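作業ノート 2018年1月11日
場所:Plalness 実験室、双腕セル
記入:Charoen Srisuk

袋から品物を出してかごに入れる課題の、制御ソフトの続き。昨日の最後に、左右の腕の時刻合わせを直したので、今日はその確認から始めた。

起動の手順は前と同じ。軌道生成のノードを先に上げて、次に把持の判定、最後に画像認識を上げる。順番を間違えると、判定のノードが古い座標を読んだまま待ち続けるので注意すること。この問題はまだ直していない。9月のメモにも書いてあった。

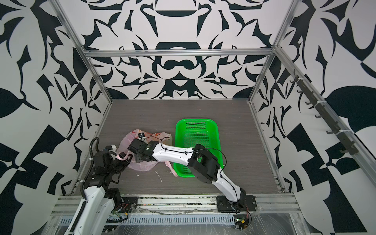 時刻合わせについては、左右の指令の差が前は60ミリ秒まで開くことがあった。原因は、右腕のほうだけログをディスクに同期書き込みしていたこと。別スレッドに移したら、差は制御周期の中に入った。設定ファイルの名前は dual_sync のまま、値だけ変えてある。

次は認識のほう。袋が半透明なので、中の物の色が袋の色と混ざる。今の領域分割は、袋と中身を一つの塊として返すことが多い。学習データは600枚あるが、袋がしわになった状態のものが少ないと思う。しきい値を下げると今度は壁の模様を拾う。壁の白黒の模様は輪郭が強くて、袋のしわと似た特徴が出るらしい。作業面の外をマスクで切ったら、誤検出はかなり減った。マスクは手で書いたものだから、カメラを動かしたら作り直しが必要。

計画の部分では、右の前腕がかごの上を通る経路がよく選ばれる。衝突判定の上では問題ないが、上のカメラからかごの中が隠れる。認識が「かごに物がない」と返して、計画が同じ品物をもう一度探しに行く、ということがログに二回残っていた。対策として、腕で隠れている画素を「不明」として扱い、「空」とは区別することにした。腕の形は関節角から計算して投影する。計算は30ミリ秒で終わるので、今の周期なら間に合う。
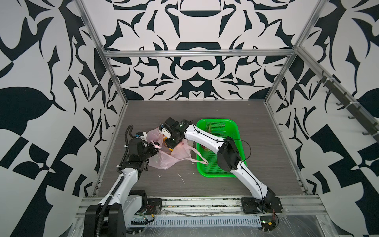

Gediminas Seppからは、投影で隠れた部分を求めるより、前の時刻の観測を残しておくほうが簡単ではないか、という意見が出た。かごの中は腕が離れるまで変わらないと仮定すればよい、とのこと。私は、品物を入れた直後にその仮定がくずれると答えた。それなら把持を開いた時だけ記憶を消せばよい、と言われて、たしかにそれでも動くと思う。両方を試して比べることにする。比較の条件はDaranee Mahawongさんと相談する。

把持の判定も少し変えた。これまでは指の開き幅だけを見ていたが、袋の持ち手のように薄いものは、閉じきった状態とほとんど区別ができない。そこでモータの電流も一緒に見る。電流は雑音が大きいので、200ミリ秒の移動平均にした。反応が少し遅くなるのが気になる。袋を引く動作の前に短い待ちを入れて、今はそれでごまかしている。

状態遷移の図も描き直した。左が「持ち手を保持」に入るまで、右は「取り出し」に進めない。前の版では右が先に進むことができて、袋ごと動いてしまう原因になっていたと考えている。図はFlunthorpeの共有フォルダに置いた。 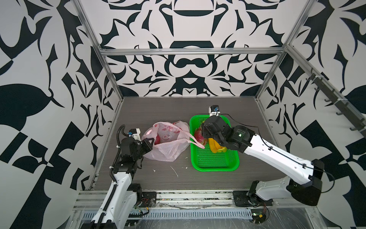

図3 左手先は袋の持ち手、右手先はかごの上

残っていること
・起動順の問題。判定ノードに座標の時刻を確認させる
・「不明」画素の方式と、記憶を残す方式の比較
・電流の平均の長さを決める。短くできるか、Harish Mathurさんに記録を見てもらう
・マスクを作る小さい道具を書く。手で書くのはもうやめたい

変更は作業用の枝に入れた。本線にはまだ入れていない。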